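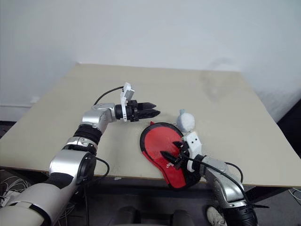 Red and black case on the table, between the two arms.

Open day at Hereck: synths, echoes and a very long cable

I've wanted to see inside the Hereck building ever since Anežka Danko played me a tape she'd made there, forty minutes of slow drum machine and a spring reverb that sounded like somebody dropping cutlery down a well. So when the June open day was announced I put my name down the same evening, packed a sandwich and took the early bus. Doors were at 10 a.m. and there was already a line past the loading dock!

The place is part studio, part workshop, part archive, and the whole thing is run by people who plainly love old electronic music and the boxes it was made on. Ourania Manolakis took our group around. She started us in the tape room, where 1,244 reels and cassettes from local acts sit on steel shelving, most of them live sets from clubs that closed years ago. They have transferred 556 so far. She put on a warehouse set by a duo called Tan, recorded straight off the desk, and even at low volume half of us were nodding along. The hi-hats are wildly too loud and I wouldn't change a thing.

From there it was up the stairs to Studio B (small, warm, no windows) for a demonstration by Marcelino Amaral. He played for 25 minutes with two turntables, a sampler and a delay unit called the Wellis, which the workshop builds in runs of 75. I had never heard one in person. It gets thick and grainy when you push the feedback, and then if you back off at the right moment the whole mess folds down into a clean pulse. He let a few of us have a go. Mine got away from me completely and he had to pull the fader down, laughing, but I could have stayed there all day.
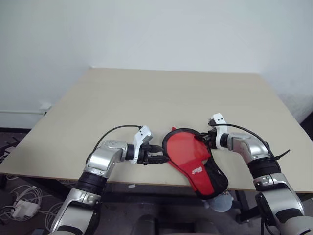
The workshop floor

After lunch we saw where the boards get stuffed and the panels are drilled. Stuart Sugden has been fixing drum machines since the late eighties and talks about capacitors the way my uncle talks about tomatoes. He had a dead sequencer open on the bench and walked us through how he traces a fault, one stage at a time with headphones and a probe, listening for the place where the sound stops. I asked about the crackle on my own mixer. He told me to clean the faders before buying anything, so that's my weekend sorted.

The live room

The last stop was the big room downstairs, capacity 200, with the sound system people travel for. Hanane Ragab was setting up for the evening and gave us a quick talk on playing live without a laptop. Her whole set runs off one sequencer and a mixer, with a cable going the full length of the room so she can stand at the back and hear what the crowd hears. She opens the Festudix weekender this year, and on the strength of ten minutes of soundcheck I'm going.

Practical bits: the tour is free but you do need to book. The stairs to Studio B are steep and there's no lift. Coffee is good, the food ran out by one o'clock, and the record table takes cash only. I came home with two twelve-inches and a Tan cassette, and the cassette has been on ever since.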